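Assunto: Re: [manutencao-garras] folga no dedo esquerdo depois da troca das almofadas

Bom dia a todos,

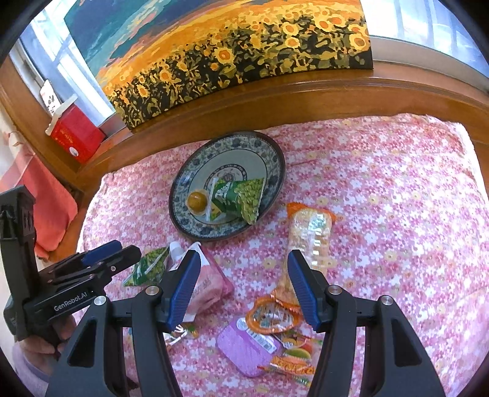
Obrigado pela resposta rápida, Akbari. Respondo abaixo, no meio do seu texto, e peço desculpa pelo meu português, que ainda estou a aprender.

> Em maio, às 16:40, Akbari escreveu:
> Veikko, antes de desmontar a articulação, verifique os pivôs. No nosso par
> a folga vinha do parafuso e o dedo estava bom. Também quero saber
> se as almofadas azuis são do lote novo da Rerneck ou do antigo.

São do lote novo. As antigas duraram 2.000 ciclos de abertura e depois as nervuras ficaram lisas na ponta. Com embalagens de plástico brilhante isto nota-se depressa: o pacote roda entre os dedos quando se levanta por um canto. Com o prato não notei diferença.

Verifiquei os pivôs como recomendou. Na garra direita estavam todos bem. Na esquerda, o pivô exterior girava junto com o braço, portanto o parafuso já não segurava nada. Retirei-o, limpei a rosca com álcool, pus uma gota de trava-rosca média e esperei 60 minutos antes de fechar a garra outra vez. O manual da Fundeck pede menos tempo, mas aqui a sala é fria e prefiro esperar.

> E a calibração? Fez com os dedos vazios ou com o calço?

Com o calço de 3 mm. Primeiro tentei com os dedos vazios, e a leitura de zero mudava cada vez que eu apertava o gatilho com mais força – as almofadas cedem um pouco e o sensor conta isso como curso. Com o calço a leitura ficou estável. Faço sempre nas duas garras, uma logo depois da outra, com a mesma mão, porque já vi diferenças quando duas pessoas dividem o trabalho.

> Outra coisa: cuidado com o tecido debaixo dos objetos. Se for solto, a
> ponta do dedo apanha a dobra e força a articulação para o lado.

Concordo com isto, e penso que foi a causa do nosso problema. Nós trabalhamos muito sobre pano, com sacos e pacotes de comida pequenos, e para apanhar um pacote deitado é preciso descer bastante. Agora peço aos operadores que entrem com os dedos abertos, um pouco inclinados, e que parem quando sentirem o pano. Se a dobra ficar presa, devem abrir a garra e não puxar.

Ficam 2 dúvidas da minha parte:

Alguém mede o aperto dos pivôs com chave dinamométrica? Eu aperto até a folga desaparecer e o braço ainda cair pelo próprio peso, mas gostava de ter um valor para escrever na folha da Zesham.

A colagem das almofadas: o lote novo traz fita já aplicada. Numa das quatro a fita levantou na borda de baixo. Colei com cianoacrilato e por enquanto aguenta, mas não sei como vou retirar a almofada na próxima troca – talvez com ar quente, se o dedo suportar a temperatura.

Se alguém tiver a tabela de peças atualizada, com os códigos dos parafusos dos pivôs, agradeço que a envie para a lista. A que tenho ainda indica o comprimento antigo.

Com os melhores cumprimentos,
Veikko Huttunen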